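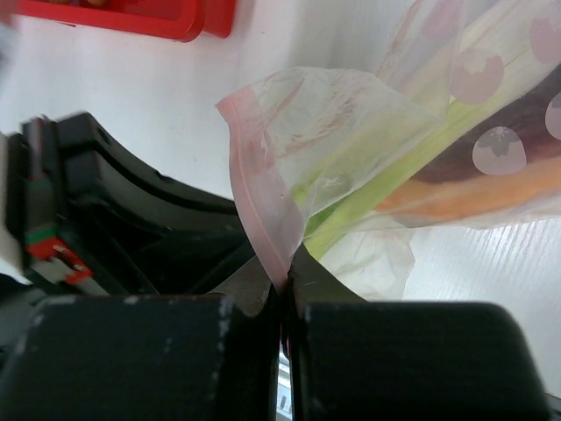
Storing cut vegetables in zip bags

Applies to carrots, celery, capsicum, green beans and broccoli. Leafy greens and mushrooms are covered on a separate page.

Preparation

Wash the vegetables in cold water and drain in a colander. Spin or pat dry. Surface water left in the bag is the usual cause of slime on cut faces, particularly with capsicum.

Trim ends and cut to the size you will cook. Keep each type in its own bag. Broccoli gives off an odour that celery picks up within a day.

Filling and sealing

1. Fold the top 3 cm of the bag outwards to keep the zip track clean.
2. Fill to two-thirds. Lay the bag flat and spread the contents in a single layer where possible.
3. Unfold the top and close the zip from one side, leaving a gap at the far corner.
4. Press the air out towards the gap, then close it.
5. Run a thumbnail along the track. If it springs open, wipe both sides and repeat.

Refrigerator storage

Set the crisper to high humidity and hold the fridge between 3 and 5 °C. Carrots and celery keep for a week or longer. Use cut capsicum and beans within three days. If fogging appears inside the bag, open it, add a folded sheet of paper towel and reseal.

Freezing

Blanch first: beans and broccoli for three minutes, sliced carrots for two. Cool in iced water for the same time, drain and dry. Freeze on a lined tray before bagging so that pieces stay separate. Label with contents and month.

Celery and capsicum lose their crunch once frozen. Keep them for soups and braises.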